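Share 14 | Comments 2

Burrow survey on Prirnetti: change of method and what it does to the earlier figures

The storm petrel survey on Prirnetti was repeated this season with a revised method. The fieldwork ran through June and the data have been checked once. This item sets out what was changed, what the change does to comparisons with earlier seasons, and what members who plan to join the next landing need to know.

Storm petrels nest underground and come ashore only at night. A daytime visitor to the island sees holes in turf and gaps in boulder scree, and very few birds. The number of holes says little about the number of pairs. Some holes belong to rabbits, some are old and collapsed a short way in, and a good many connect to a neighbor underground, so that two entrances serve one nest chamber. In scree there is often no entrance that can be marked at all.

Earlier surveys dealt with this by playback. An observer plays a recording of a male's purr call at the entrance, waits, and notes whether a bird answers from below. A bird that answers is there. A bird that stays quiet may also be there, and the count has to be corrected for it. The correction comes from a set of burrows known to be occupied, which are visited repeatedly so that the share of birds answering on any one visit can be worked out.

Ainhoa Arroyo reviewed the old field sheets over the winter and found two problems. The first is that the correction had been measured in turf and then applied to scree. Sound behaves differently among boulders, and an answer from deep in the rock is easily missed in wind. The second is that the calibration burrows were all close to the hut at Prultamcombe landing. They were picked for access. Birds there are visited more often than birds elsewhere and may answer less as the season goes on. Either problem would bias the total. They do not necessarily push it the same way.

The new design uses 140 circular plots, each with a radius of 3 m, placed at random within mapped habitat. Turf, scree and old wall are treated as separate strata and each has its own calibration set. Plot centers were generated before the landing and loaded onto the handheld units. Where a center fell on ground too steep to work safely it was dropped and the next on the reserve list used in its place. Every dropped center is logged with its position, so that the area taken out of the sample can be subtracted from the area the result is scaled up to. In the older surveys observers moved the plot a short distance to better ground, and the sheets do not say how often.

All entrances within a plot were marked with a numbered peg and tested. The full total was 1,735 entrances. An entrance was counted if it was wide enough to take a bird and if a flexible probe could pass beyond the length of a hand. Shallow scrapes were left out. Benito Paredes and Bhupendra Rawat tested the same entrances independently in a subset of plots, without seeing each other's sheets, to get a figure for observer disagreement. Agreement on whether an answer was heard was good in turf and poorer in wall. Most of the wall cases concern which of several gaps a call came from. That matters for mapping and makes little difference to the plot total.

The burrow camera was used in turf only. It is a small lens on a semi-rigid cable, with infrared light. In straight burrows it settles the question quickly. In burrows with a sharp bend it does not reach the chamber, and those were scored as unresolved and not as empty. Members who have worked with older sheets should note this, as the earlier form had no box for unresolved and it is likely that such burrows went down as empty.

Recorders were also placed this year, in a first trial. Each unit ran for 72 hours before it was moved to the next position. The files were processed with Citell, which sorts calls by frequency and rhythm and passes on anything it cannot place. Emiliano Requena listened to all of the clips passed on and to a random draw of those it had classified. The main source of error was surf. On positions near the south gully, breaking waves masked the lower part of the purr call, and detections fell off at high tide in a way that has nothing to do with the birds. These positions are being analyzed separately by tide state. Until that is done the recorder data should be read as an index of activity at each position and should not be turned into pairs.

Flight calls are a further difficulty. Young birds that are not breeding visit colonies at night and are noisy. A recorder in the open picks up these visitors along with the breeders, and the mix changes from June onward. Purr calls come mainly from birds in burrows and are the better measure, but they are quieter and carry only a short distance. Unai Salcedo has proposed a test with a speaker buried at known depths to find the distance at which a purr call is lost. The equipment is on hand and the test can be done outside the breeding season, on any turf of similar depth.

As to the totals, the new estimate for turf overlaps the old one. For scree it is higher. It would be wrong to report this as an increase. The scree correction is now measured in scree, fewer silent birds are being missed in the arithmetic, and the difference is of the size that this alone would produce. To allow a fair comparison the old scree data will be run again with the new correction, on the assumption that birds answered at the same rate then as now. That assumption cannot be checked. The rerun figures will be given with wide limits and flagged in the table.

Ground disturbance was low. Two turf burrows gave way underfoot and were repaired on the spot with slate, following the usual procedure, and boards were laid on the softest section for the remainder of the work. The Ismail slope was left unsurveyed because the turf there is undermined throughout and cannot be crossed without damage. It is included in the habitat map and excluded from the estimate. A way of covering it from the path with a directional microphone is under discussion.

Members asked for the raw data. Plot-level counts, the calibration visits and the dropped centers will be released together once the second check is complete. Burrow positions will be given only to the plot. The field sheet has been revised again following comments from the team, mostly in the order of the columns, and the new version replaces all earlier ones. Please destroy old blanks. 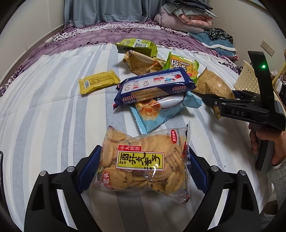
Quarantine rules for the next landing are the same as for this one, with the section on food rewritten. The concern is rodents, ants and viable seed. All bags are emptied and repacked in the closed room on the mainland, and boots, peg bundles and tent bases are brushed and inspected under a lamp. Food goes over in factory packaging, unopened, inside a lidded bucket. Small packets are preferred to bulk sacks. Clear bags, like the one of little round crackers with the yellow label (小丸煎饼), can be checked without opening, and dark flecks baked into a biscuit are acceptable where loose birdseed or unmilled grain is not. Look at the crimped ends of each packet and set aside any with a tear that goes through the seal. Lay everything out on a plain or light-colored surface to inspect it, as ants are hard to see on a patterned one. Fresh fruit with pits stays behind, as does anything packed in straw or cardboard with open corrugations. The completed checklist is handed to the boat crew before loading, and a copy stays in the hut log.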